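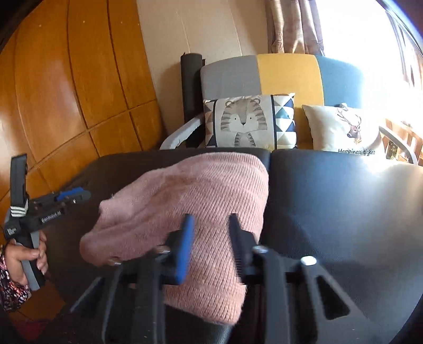 ## Who is this page for?

People who have signed up to record household tasks for Larnon with a pair of hand-held grippers. It covers the clothing tasks: picking up, moving, straightening and folding. Kitchen tasks have their own page.

## Do I need to know anything about robots?

No. You do the task with the grippers in your hands, the way you would expect a two-armed robot to do it. The recordings go to Saqib Tanoli's group, and they use them to train the arms at the Hakley site. You will not be asked to program anything.

## Why can't I just use my fingers?

The robot has two flat fingers on each arm and nothing else. If you tuck a sleeve under with your thumb, the recording shows cloth moving for no reason the robot can copy. Keep both hands on the handles from the start of the take to the end. If you have to touch the clothing, stop the take and begin again.

## How should I pick up a sweater?

Take a fold, not a single layer. Come in with the fingers open, close them on a raised part of the knit, and wait a moment before you lift. Fuzzy or ribbed yarn is easy to hold but it also clings, so open the fingers all the way before you move off.

## Does it matter where the clothes are?

Any ordinary surface is fine. Seats, tables, beds and sofa arms are all on the list. Please do not clear the room first. Cushions, curtains and furniture in the background are useful to us, and so is daylight from a window. If you have a choice, stand so that your own shadow does not fall across the clothing.

## How long is a take?

Most clothing takes run well under 300 seconds, and the recorder stops by itself at that point. If a fold is taking longer, let it stop. Do not rush the last part to beat the limit.

## What if I drop something?

Keep going. Pick it up again with the gripper and finish the task. We want drops and second tries in the set — the robot will have plenty of its own. Only throw out a take if you used your bare hand or a strap came loose.

## How many takes do you need?

The clothing set is planned at 4000 takes across all homes. Each home is asked for what is written on its task sheet, and no more. Evdokia Papadakis keeps the count, which stood at 2606 at the end of January.

## Is this the same as remote control?

No. In remote control the operator sits at the Hakley site and drives the arms directly, and the robot handles the clothing. We do that too, but it is slower and ties up a machine. With the hand-held grippers there is no robot in your home at all. The two kinds of recording are stored separately.

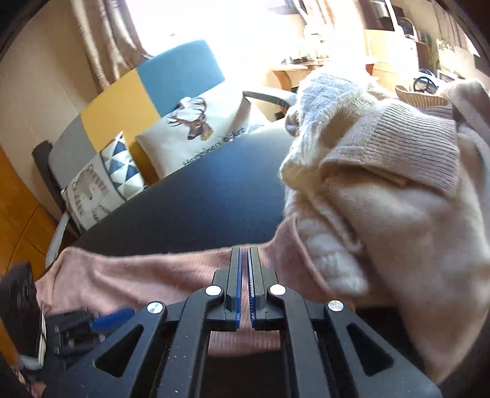 *Larnon Home Recording FAQ — Clothing — page 2*

## Can I work with several garments at once?

Yes, if your sheet says "pile." Leave the others bundled on the table and work on one. When you pull a piece free, go slowly enough that the rest of the pile does not come with it. If it does, separate them with the second gripper.

## What should the other gripper be doing?

Holding the cloth steady, or waiting off to the side. Keep it upright and in your hand. Putting it down in the middle of a take leaves a gap in the recording for that side.

## My hand gets tired on the trigger. Is that normal?

Yes, mostly in the first hour. Tighten the strap so that it carries some of the weight, and rest between takes. Switching hands is not a good idea, as each gripper is set up for one side.

## What happens to pictures of my home?

They are stored with the recordings and seen by the review staff. Put away mail, family photos and anything with a name or address before you start. If you miss something, write the take number on your sheet and we will remove it.

## Who do I contact about a broken gripper?

Write to Evdokia Papadakis with the number from the case lid. Do not open the gripper or tighten the screws yourself. A replacement is sent out from Galent, and the return label is in the box.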